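Ticket 785: Hot water runs out after one shower, Duvirside unit 12
Opened by: Ilse Groen
Assigned to: Koen Claeys
Status: Closed

Reported problem
Water at the kitchen sink and in the shower starts hot, then goes lukewarm after 7 minutes. It was fine until August. The heater is a Sernon electric tank with two elements, in the closet off the hall. Tenant says the breaker has not tripped and there is no water on the closet floor.

Reply, Koen Claeys
Please check the dial on the upper thermostat cover and tell me what it is set to. Also run only the kitchen tap on hot, with the shower off, and time how long it stays hot. Fill mugs or a pan if you don't want to waste the water.

Reply, Ilse Groen
Dial was at the middle mark. I turned it up one notch and waited overnight. Kitchen tap alone now goes 12 minutes before it cools. Shower is still short. I did the washing up by hand during the test and had to boil a kettle to finish.

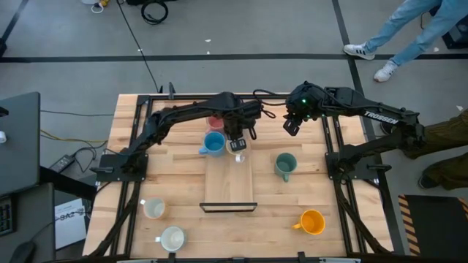

Step 1: Rule out a crossover
Shut the cold supply valve on top of the tank and open a hot tap. Flow should drop to nothing within a minute or so. If it keeps running, cold water is getting into the hot side through a mixing valve somewhere.
Result: flow stopped. No crossover.

Step 2: Check the elements
Power off at the breaker, both covers removed, no voltage confirmed with the meter before touching anything. Upper element read 12 ohms. Lower element read open. Checked twice with the wires off.
Result: lower element failed. With only the upper element working, the top part of the tank heats and the rest stays cold, so you get a short run of hot water and then nothing much.

Step 3: Order part
Boonmee Phetsri called Baert for a matching screw-in element. They had the voltage but the wrong wattage on the shelf. Correct one ordered, plus a new gasket. Prudlow had the gasket only.

Step 4: Drain and replace
Drain valve was slow. Sediment. Closed it, opened the cold supply for a few seconds to stir things up, drained again, and repeated until it ran clear. Old element had scale on it and a split in the sheath near the bend. New element in, gasket seated, tank refilled with a hot tap open until the air was out. Power back on only after the tank was full.

Note from Rin Wada
Dial put back to the middle mark. Please leave it there. Turning it up does not fix a dead element and the water at the kitchen sink gets too hot.

Follow-up, 26 Oct 2025
Ilse reports 19 minutes of shower with no drop in temperature, then stopped the test. No drips at the element. Arnout Kramer to add a yearly tank flush to the list for the other units on that floor.

Closed by Koen Claeys. Reopen under the same number if it comes back.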